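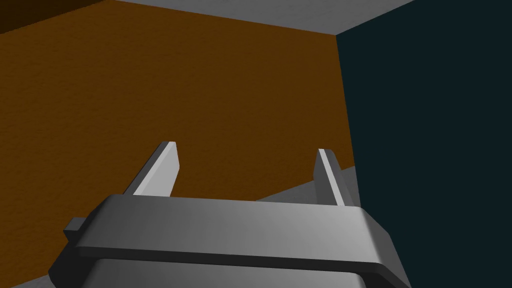 The open gripper in a Pinura training room, seen from behind the fingers.

06/10/2018
By the Stollden press desk
Reading time: 4 minutes

Stollden opens Pinura simulation kit to small workshops and colleges

JONSTEAD - Stollden today puts on sale Pinura, a software kit in which a robot gripper can be programmed, moved and tested inside a simulated room before any real machine is bought or switched on. The kit has been in closed trial since June. From today it can be ordered by any workshop, college or private person, and it is delivered as a download with a printed handbook.

Pinura is made for people who must learn to work with a two-finger gripper and do not have one free for practice. In many small firms the only robot arm is in production all day, and the person who wants to learn has to wait until the evening. With Pinura this person can sit at an ordinary desk computer, open a room, and drive the gripper by keyboard, by game controller or by a short script.

The view is placed on the gripper itself, a little behind and above the fingers. During the trial Stollden tested also a fixed view from the side of the room, and it remains in the kit as an option. The view from the gripper was kept as the first choice, as most users of the trial said that they learned to judge the distance to a wall or a surface more quickly with it.

"We wanted the room to be plain," said Brayden Hiebert, product manager for Pinura at Stollden. "A beginner looks at the fingers, and then at the wall, and then at the fingers again. If there are too many things standing in the room, he looks at the things. The objects come in later lessons, when the hand is already calm."

The kit contains 21 lessons. The first group deals only with moving and turning the open gripper: approaching a corner, keeping the same height above a surface, and coming back to the starting position without touching anything. Closing the fingers is taught after this. The later lessons bring blocks, trays and drawers, and the last two ask the user to write a complete script alone.

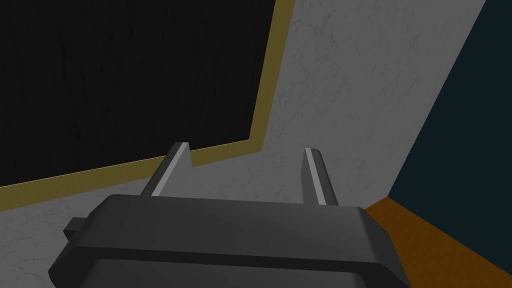
Text and screen views: Stollden, Jonstead office

The rooms are not all the same. Each time a lesson is started, Pinura can change the colours and surfaces of walls, floors and furniture, so that the user, or a control program under test, does not get used to one single picture. One start may give a mottled grey surface beside a black panel with a yellowish trim, and another may give an orange-brown wall with a rough grain. There are 192 prepared rooms in the kit, and the teacher can lock one of them when a whole class should work under equal conditions.

The change of rooms can be switched off. Stollden recommends to leave it off for the first three lessons.

For users who develop their own control software, Pinura writes a record of each run. The record holds the position of the gripper, the opening of the fingers and the camera views, and it is saved in open file formats that are explained in the handbook. During the closed trial the users saved 3,724 runs and sent them to Stollden with their comments. Several faults were found in this way, among them a wrong reading of the finger opening after a fast turn. This fault is corrected in the version on sale.

One of the trial users was Nguyen, a family workshop in Jonstead which repairs packing machines. The workshop used the kit to prepare its staff before its first own robot arm was installed.

"At the start my people drove the gripper into the wall many times," said the head of the workshop. "In the simulation this costs nothing, you press the key and begin again. I would still like a slower speed setting for the first day - we have asked for it."

A slower speed setting is planned for the first update. The update will be free of charge for all buyers. Stollden also works on a second gripper model with longer fingers, but a date for it can not be given yet.

Pinura does not replace the safety training for a real robot, and the handbook says this on its first page. The forces in the simulation are calculated in a simplified way. A script that runs well in Pinura must be tried again on the real machine at low speed, with a trained person beside the stop button. 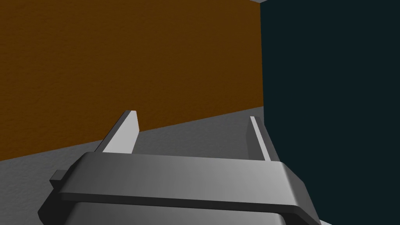 Ordering and support

Pinura is offered in 2 versions. The single version is for one user on one computer. The classroom version can be installed on all computers in one teaching room and includes the teacher's functions, such as locking a room and comparing the runs of different students. Both versions contain the same lessons and the same rooms, and there is no yearly fee.

Users of the closed trial keep their access and receive the sale version without payment. Their saved runs can be opened in it, except runs from the very first trial version, which have to be converted with a small tool on the support page.

Support is given in English by e-mail. Teachers who want to see the kit before ordering may ask for a demonstration at the Jonstead office or for a trial copy, which contains the first four lessons.

About Stollden

Stollden develops simulation and teaching software for robot handling. The company has its office in Jonstead, where Pinura is written and tested. Its customers are technical colleges, repair workshops and small producers.

Questions from the press are answered by Brayden Hiebert at the Jonstead office. Further screen views can be sent on request.

Press contact | © 2018 Stollden | Back to top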